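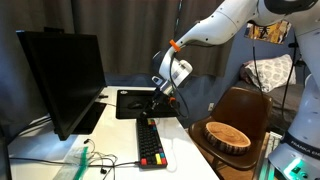
Can a robot tidy a desk without help yet?

On a good day it can clear part of one, slowly, provided the objects are rigid and a person is nearby to step in. Cables and thin, flat items remain beyond most systems we have assessed.

1/ The Talthorpe Centre for Domestic Automation has completed its August review of household and shop-floor chores. This thread sets out the main findings. The full report will follow once our partners have checked their sections.

2/ The review covered 585 attempts at everyday tasks, split between homes and small workshops. An attempt counted as complete only if no person touched the objects or the machine from start to finish.

3/ Of those attempts, 400 were completed. That figure needs care. Most of the successes were single actions, such as lifting a mouse from a desk and placing it in a tray. Longer chores did far worse.

4/ Desk tidying is a useful test of the gap. A computer mouse is an easy object for a two-finger gripper. A ruler lying flat is hard, as there is very little edge to take hold of. Earphones with thin cables are harder still.

5/ Cables deserve a post of their own. They change shape when touched, they catch on other things, and it is often unclear where one ends and the next begins. In 23 attempts at separating cables, the machine finished the job 2 times.

6/ Our view is that cable handling should be reported separately in any published claim about tidying. A single success rate for "desk clearing" tells a buyer very little.

7/ Plastic sheets caused a different problem. Clear and shiny surfaces are difficult for depth cameras, and several attempts ended with the gripper closing on air. Placing a sheet on a darker surface helped in some cases.

8/ On the shop floor, results were better. The packing benches at Rolik keep each item in a fixed position, and the work repeats. Homes offer neither condition. A chair is moved, a keyboard is turned at an angle, and yesterday's plan no longer fits.

9/ Speed also matters. Elibariki Magesa, who led the household trials, notes that most people would finish the same desk before the arm had dealt with its second object. We do not regard this as a failing at the present stage, but it should be stated plainly.

10/ The Subramaniam workshop asked whether an arm could be left to work overnight. Our advice at present is no. Recovery from a dropped item was the weakest part of every system reviewed, and a small error early on often spoiled the rest of the task.

11/ The trial software, Darker, will be updated before the next round. The update concerns how the arm decides to stop and ask for help. We would welcome more requests for help and fewer confident mistakes.

12/ Workshops wishing to take part in the next round may write to the Centre. Please list the chores you would like assessed and state whether the work area is shared with staff.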